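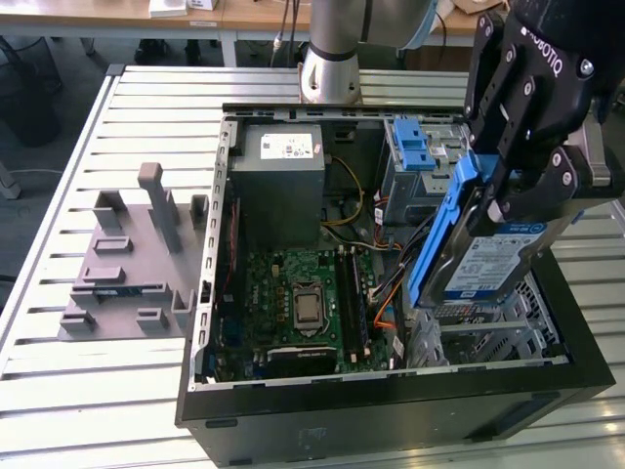
Keep the old computer, and learn to open it

I bought my desktop second-hand from a man in Skellino, and I have loved it far more than any new machine I've owned. It is big and plain, and it wakes up with a noise like a hairdryer. It also does everything I ask of it, eight years on!

My argument is simple enough. More of us should own things we can open. A tower with a side panel invites you in. You take out a few screws and there are the memory, the drive and the power supply, each one a part you can buy on its own and swap in an evening. I paid 66 euros for a larger drive last March and felt like a surgeon for a week.
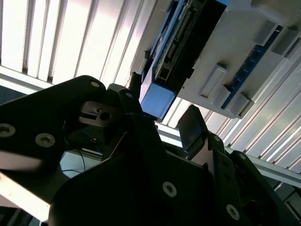

My friend Chae-won Seok disagrees, and she has a point. She wants a thin laptop that fits in her bag, and she doesn't want to spend Saturdays reading forum posts from 2011. Fair enough. But when her last one died it was the battery, glued down under the keyboard, and the shop quoted her 368 euros. She bought another laptop. I still think about that battery.

Periklis Spanos runs the evening repair class at the Karagiannis library, and I went along expecting a room full of experts. There were teachers, a baker, two sisters sharing one screwdriver – and me, holding a fan the wrong way up. I have rarely enjoyed two hours so much.

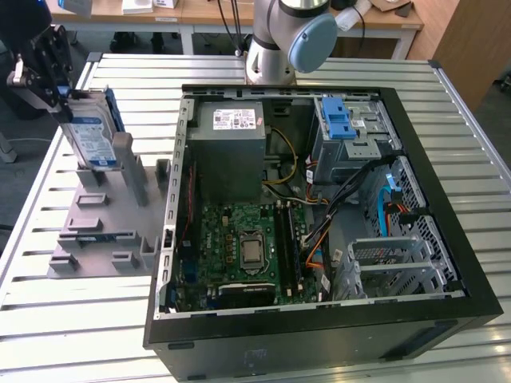
You do get things wrong, of course. I once spent a whole evening hunting a fault that was a loose plug. Even so, I came away knowing what every cable was for, and that knowledge has stayed with me and saved me money since.

So if there is an old tower in your cupboard, please don't take it to the tip yet. Unplug it, lay it on its side, take the panel off and have a good look round. Then put a bit more memory in it and give it to a teenager.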